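The Crossing at Orov

The line at the Orov bridge started before six. By the time the office opened its shutters, it ran back past the fuel station and the closed bakery, and the people at the end of it could not see the river.

The woman had a number on a slip of paper. It was 102. She had been there since the afternoon before and had slept sitting up against a wall with her bag strap wound twice around her wrist. Her son was eight and had slept better than she had. He wanted to know if 102 was a good number.

"It's fine," she said.

An officer came down the line handing out forms. He was young and had a cold. He gave her two forms, one for her and one for the boy, and told her to fill them out in pencil first and ink later, in case she made a mistake.

"I don't have a pencil," she said.

"Inside," he said, and moved on.

Inside was a long room with benches bolted to the floor. It had been the ferry hall, back when there was a ferry, and the fares to Gastinov were still painted on one wall. Under them someone had taped a notice about which papers were accepted. Residence cards were accepted. Letters from employers were accepted if stamped. Birth certificates from the river districts were accepted only with a second document, and the notice did not say what the second document could be.

She had two birth certificates from the river districts and a letter from the Joshi cannery, where she had packed fish for three seasons. The letter was stamped. The stamp had gotten damp at some point and the year had run.

A coffee can full of pencils stood on the end of the counter. Most of them were blunt. The boy picked through them until he found two he liked and took them to the table where the families sat. He came back with points on both of them and gave her the longer one.

She wrote her name, her place of birth, and the address of her sister in Enix. Under "length of stay" she wrote "permanent," looked at it, and erased it. She wrote "one year." The paper had gone thin in that spot and the word behind it still showed.

"Why did you change it?" the boy asked.

"Your aunt said to."

"Is it a lie?"

"It's a year," she said. "We'll see after that."

They called 88, then 89. They called 90 three times and went on to 91. A man in a wool coat was turned back at the counter, and he stood to one side for a while holding his papers open as if somebody might still want to read them. Then he folded them up and went out by the door he had come in.

At noon the officers changed. The new one at the counter was an older woman with reading glasses on a cord. She worked faster than the morning officer and did not look up much. When she called 102 it was a quarter to three.

She read the forms first. Then she read the letter from the cannery and held it closer to the lamp.

"What year is this?"

The woman told her.

"I can't read it."

"It got wet."

The officer laid the letter down and turned to the certificates. She compared the boy's with the boy. She asked him how old he was and he told her, and she asked him where he was going and he said Enix, to live with his aunt.

The woman kept her eyes on the counter.

"For a year," the officer said.

"Yes," said the boy. "And then we'll see."

The officer took off her glasses and let them hang. She opened a drawer and got out a stamp, and she stamped both forms and wrote a file number across the top of each, 1005 on the mother's and the same on the son's. She told them to go over the numbers in ink before they reached the other side, where the guards did not take pencil.

"I don't have a pen," the woman said.

The officer gave her one off the counter.
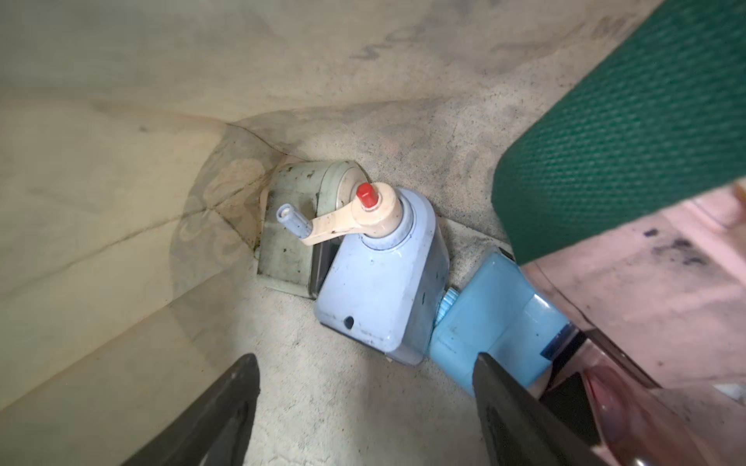
The Other Side

The bridge had a walkway on the upstream side, with a rail that came up to the boy's chin. It was November and the wind came straight down the water. They walked behind a couple pushing a bicycle loaded with bedding, and nobody passed anybody.

Halfway over, she stopped and held the forms against the rail and wrote over the numbers. The pen skipped in the cold. The boy held down the corners for her.

"Can I keep my pencil?" he asked.

"You took it?"

He showed her. It was in his sleeve.

She looked back at the ferry hall, and the line was still out past the fuel station. Then she put the forms inside her coat and they walked on to where the guards were waiting.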